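Small Tubes, Tidy Bench: A Storage Plan for the Teaching Lab
Project report, Lundton College

1. Background

The teaching lab at Lundton gets through a lot of small plastic consumables. At the start of the project in January we had 400 tubes in mixed bags and 2 cupboards of racks and tip boxes with no agreed place for any of them. Students were opening new boxes while part-used ones sat at the back of the shelf.

The aim was to find one way of storing and setting out boxes that a first-year group could follow without being told twice.

2. What we worked with

We kept to one type of box, a small clear plastic one with a purple rack insert full of small holes. The clear sides matter, as the contents can be checked from the side. The box takes up little room on the bench and the lid can be laid open beside it. 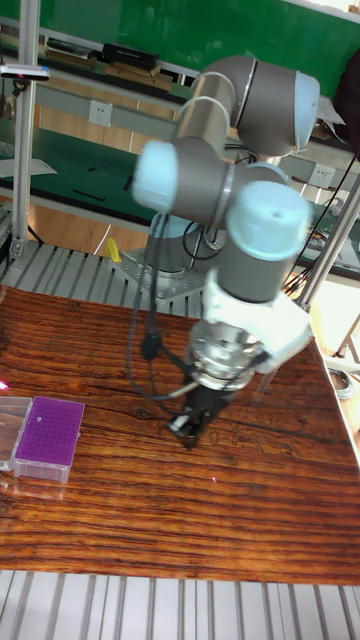
Our first rule was that a box is only open while somebody is using it. Lids left open were the most common fault in our checks, and they also took up bench space. The second rule was that part-used boxes go at the front of the shelf and full ones behind.

We tried the Flavness labelling scheme first, which uses a colour for each module. It worked in the cupboard but students forgot the colours once the boxes were out – a plain written label did better.

3. Setting out the bench

Each box goes near the left-hand edge of the table, leaving the middle clear for the work itself. Boxes stay closed until the session starts.

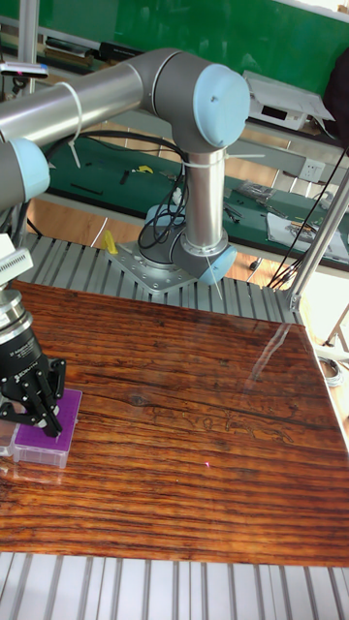
Hoi-yan Yuen thought the left-hand rule would be awkward for anyone who pipettes with that hand, and asked for it to be changed to "the side you don't write with". We made that change in the second version of the bench sheet.

4. Results

We logged 122 bench checks over the term. Most faults after the change were missing labels. Open lids came up much less often.

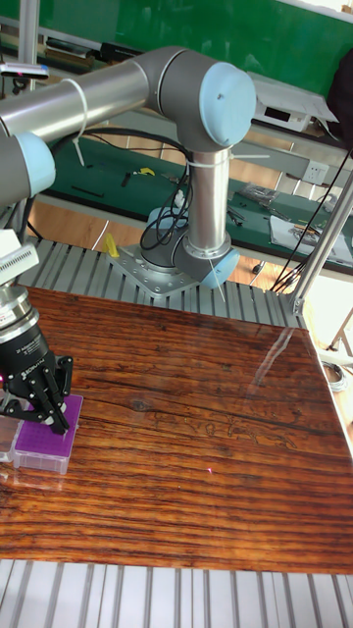 Refilling took longer than we had planned. Racks have to be filled row by row, and a rack that is filled from both ends is hard to count. We now fill from the back left corner and stop at the end of a full row.

5. Further work

The store room holds a further 2,000 tubes which have not been sorted. We would like to try the same plan there, using the Pellow shelf units already fitted. The bench sheet is kept in the folder by the Hsieh cabinet.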